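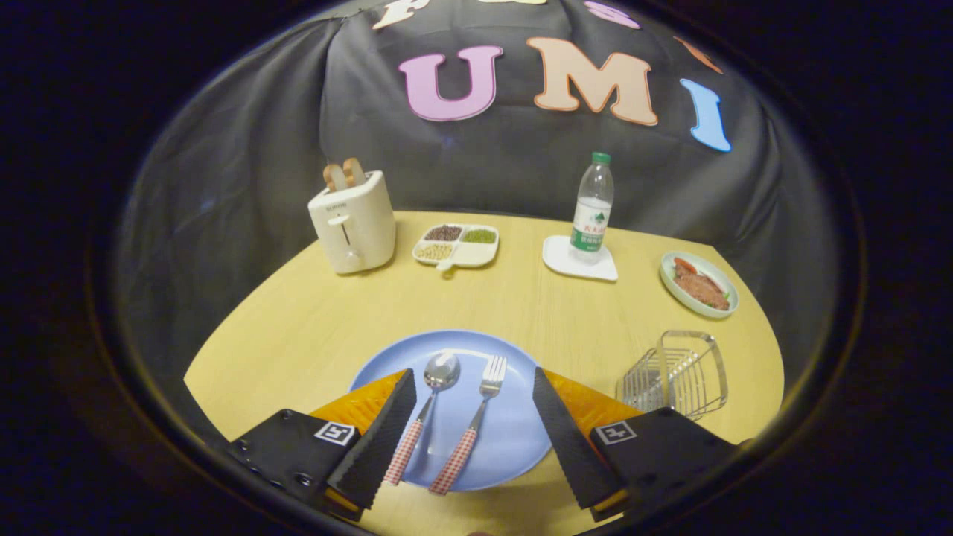 Mettre la table, tout le monde sait faire. La débarrasser en laissant derrière soi une table prête pour le repas suivant, c'est une discipline plus confidentielle, que je pratique depuis que nous mangeons à plusieurs, à des heures incompatibles, sur un plateau grand comme un timbre. Comptez deux minutes une fois le pli pris, et le triple si quelqu'un « aide ».

## Ce qu'il faut

- une grande assiette plate, de préférence d'une couleur unie ;
- des couverts qui se reconnaissent de loin (le vichy rouge et blanc fait très bien l'affaire, et décourage les emprunts) ;
- un panier en fil métallique pour les couverts ;
- un plateau à compartiments, avec une poignée ;
- un dessous carré pour la bouteille.

Mon panier est un Furell, acheté en avril parce que le modèle précédent, plus profond, avalait les petites cuillères. Un panier bas suffit. On n'y range pas une armée.

## Les étapes

1. **Reléguez au fond ce qui ne bouge pas.** Le grille-pain part au bord opposé, fente dégagée, manette vers vous. S'il est à moins de 17 cm d'un rideau, déplacez le rideau ou le grille-pain, mais ne comptez pas sur leur bonne entente.

2. **Posez le plateau à compartiments juste à côté.** Chez nous il reçoit des haricots et des graines, une sorte par case. Laissez une case vide. Vous y mettrez les cailloux et les grains cassés en triant, alors qu'un plateau plein à ras bord vous obligera à les poser sur la table, puis à les retrouver sous le coude de quelqu'un. Ne dépassez pas la moitié de la hauteur des parois : jusqu'à 300 g en tout sur le mien, et je le porte à deux mains.

3. **Donnez une adresse à la bouteille.** Un petit dessous carré, toujours le même.

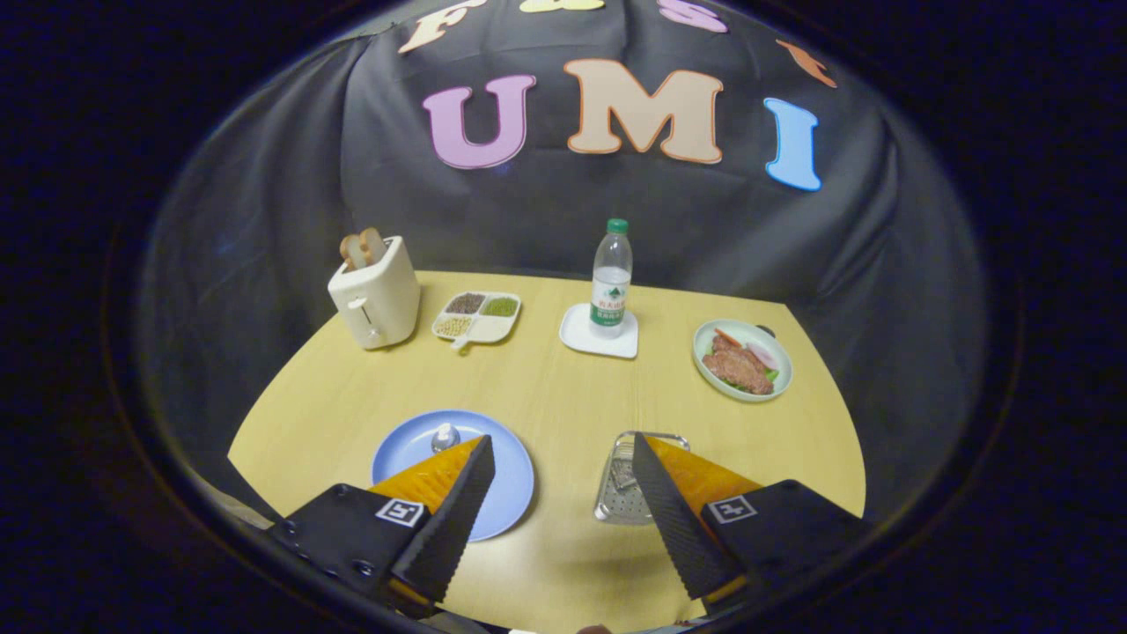 Mon beau-frère, Vidar Forsberg, soutient qu'une bouteille bouchée n'a pas besoin de dessous. Vidar Forsberg possède aussi une table en chêne ornée d'une collection de ronds dont il parle comme d'une patine. Choisissez votre école. Si vous optez pour la mienne, prenez un dessous à rebord, facile à rincer, et tenez-vous-en à un seul – deux dessous finissent toujours par porter deux bouteilles entamées.

4. **Libérez l'assiette.** Les couverts posés dessus s'enlèvent avant elle, un par un. La méthode du plateau volant, où l'on soulève l'ensemble en espérant que la fourchette suive, a coûté son bord à une assiette Aigner que j'aimais bien.

5. **Laissez le plat où il est, s'il reste à manger.** On débarrasse autour. Il part en dernier, couvert, au réfrigérateur.

6. **Remplissez le panier.** La cuillère d'abord, couchée en diagonale si elle est trop longue, le manche dépassant d'un coin. Le couteau vient ensuite, tenu par le manche, lame vers le bas, et se couche à côté. La fourchette ferme la marche.
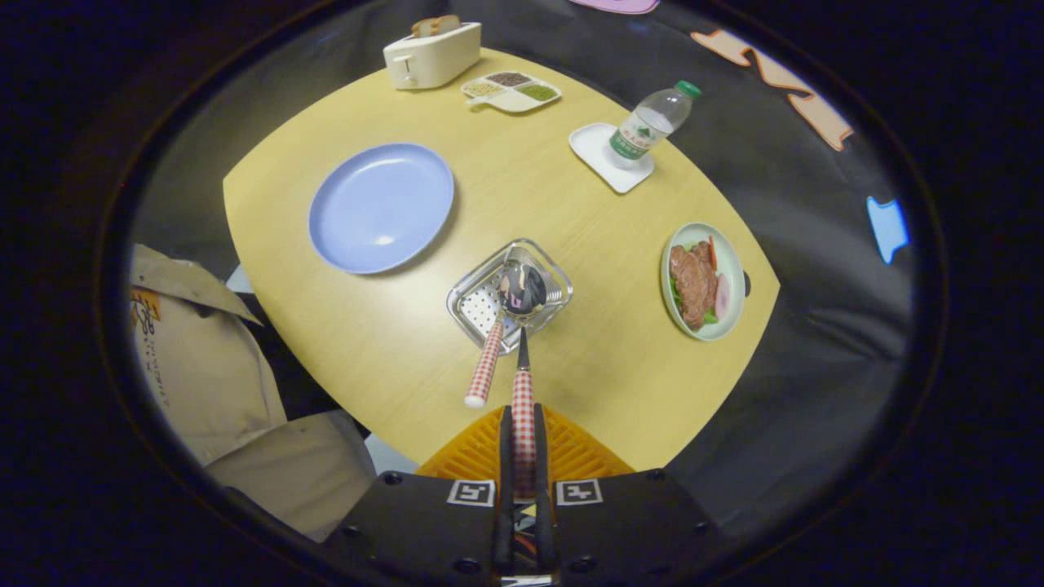
## Les ratés habituels

**Le panier déborde.** Il sert pour une personne, deux si elles s'aiment. Au-delà, prenez-en un second.

**Les graines se mélangent.** Vous avez porté le plateau d'une main. Il faut tout retrier, et je vous conseille la radio.

**La bouteille se couche.** Redressez-la, vérifiez le bouchon, essuyez le dessous, puis remettez-le bien à plat.

**Les manches ternissent.** Pas de lave-vaisselle pour les manches décorés, même à 44 °C. De l'eau tiède, une éponge douce, et le torchon tout de suite après.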